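From: Leobardo Quezada
To: korkden-users list
Subject: Re: [korkden-users] How many demos before you stop collecting?

Ross Matheson wrote:

> We have 60 demonstrations of the memory module task and the policy
> still hovers over the slot like it forgot why it came into the room.
> Before I ask my boss for two more weeks of teleop, can anyone tell me
> whether this is a numbers problem? I see people on this list quoting
> 900 episodes for a single task and I would like to know if they are
> serious, and also if they are well.
>
> We record everything with Tosh, default settings, one operator (me),
> one computer, same position every time. Success on the robot is 2 out
> of 10 on a good morning.
>
> Ross

Ross,

I am one of the 900 people, and I am only moderately well. Let me save you some of that.

Your 60 is low, but I wouldn't go to your boss with it yet. Our first batch was bigger than yours and did the same thing. The arm would come down over the slot, stop a little way up, and hang there with what I can only call manners. We collected more. It hung there with more confidence.

What we found when we finally sat down and watched the episodes (all of them, at normal speed, with coffee) was that I hang there too. Every time I teleoperate an insertion I come down, stop, squint at the monitor, tilt my head as if that helps, and then commit. The pause is different every time. Sometimes it's half a second and sometimes I'm scratching my nose. The policy had no access to my nose. All it saw was a long stretch of frames where the correct thing to do was nothing, followed by one where the correct thing was to push. It learned nothing very well.

So, first job: go through your 60 and look at how long you sit still above the slot. If it's anything like mine you can trim the dead time out in post. Tosh has an idle filter that is off by default, and the threshold it ships with is too timid. Turn it up until it starts eating real motion, then back off a notch. Keep the originals. I didn't, the first time, and we will not be discussing it.

Second thing is your "same position every time." I know why you do it. We did it too, with tape marks, and we were very proud of the tape. Then one of the interns leaned on the table and our success rate went to zero for an afternoon.
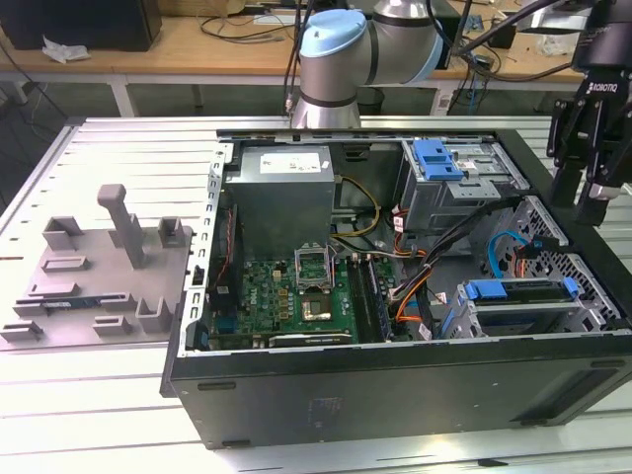
Now we shift the computer between episodes. Small moves, a finger's width one way or the other, a few degrees of rotation, and we do it before the operator sits down so they can't line things up from memory. The fixture moves too, but less often, and we write it down when it does. It makes the teleop slower and everybody complains, me included, and I'm the one who made the rule.

The cables deserve their own paragraph. If you tuck them out of the way neatly before each episode, the policy will assume it lives in a world where cables are always tucked. Ours met a drooping power lead in a test run and drove straight into it with total serenity. We now have a step on the run sheet that just says "mess up wires." It is the only step nobody skips.

Third, and this is where I'll be less popular: stop throwing away your bad ones. Not the ones where you dropped the module and swore. I mean the ones where you came in crooked, noticed, lifted off, and tried again. For months we marked those as failures and binned them, because the Hemov export sheet has one column for success and somebody (me) took it literally. So the training set was full of perfect approaches, and the moment the arm was a little crooked on its own it had never seen such a thing and had no opinions about it. We went back and recorded 73 episodes where the operator starts off wrong on purpose and fixes it. Those did more for us than the several hundred before them. I don't have a clean ablation, so please don't ask me for one on the list. Ask me off the list and I'll tell you I don't have one there either.

Some practical notes on doing the recovery episodes:

Start the recording after you've set up the error. Otherwise you are teaching the robot to make the mistake as well as fix it. We lost a batch this way. The policy became extremely good at coming in crooked.

Mix up the direction. I'm right-handed and all my "random" errors leaned the same way.

Don't overact. A recovery that starts with the module sideways over the power supply is fun to record and will never come up.

Get a second operator in. You with your habits plus somebody else with theirs is better than twice as much of you. But agree beforehand on which way you grip the module and which end you seat first. We had two people who each did it perfectly well in opposite orders, and the policy split the difference and seated neither.

On the numbers question proper: of our 900, I would guess a good third is me learning to teleoperate. Nobody puts that in their report. If I were starting over I'd throw out the first day's work for any new operator without looking at it, and I'd train a throwaway policy early, long before I thought I had enough, just to see what it gets wrong. Then record that. We used to collect for weeks and train at the end, like people who taste the soup after serving it.

If you want a concrete plan to take upstairs: trim the 60 you have, retrain, and see if the hovering changes. That costs you a day. If it does change, spend your two weeks on shifted positions and recoveries. If it doesn't, check your camera timestamps against the arm before you collect anything else. We had a lag between the two on the old Flukimis build that looked exactly like hesitation, and I blamed my nose for that as well until July.

One question back at you. Are you recording the gripper command or the measured finger position? On our setup those disagree quite a bit once you're squeezing something thin, and the default in Tosh changed at some point without much fanfare. If it's the measured one, I'd look there before bed.

I can send you our run sheet if you want it. It has coffee on it but it's legible.

Leobardo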